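Lorilcombe Holiday Flats – Kitchen Safety Checklist, Flat 9
Inspected Sat 13 October by Svenja Imhof

1. Smoke alarm: sounded on test. Pass.
2. Fire blanket: tag expired in April – replace.
3. Hot water at tap: 54 degrees. Scald notice required.

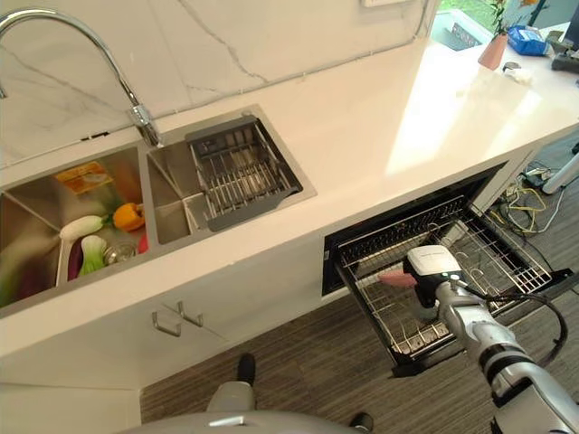

Item 3: kitchen sink and tap.

4. Window restrictor: one screw missing. Refit before next let.
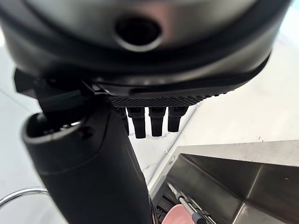 5. Fridge: 9 degrees, too warm. Thermostat to be adjusted and rechecked.
6. Gas certificate: held at the Melport office.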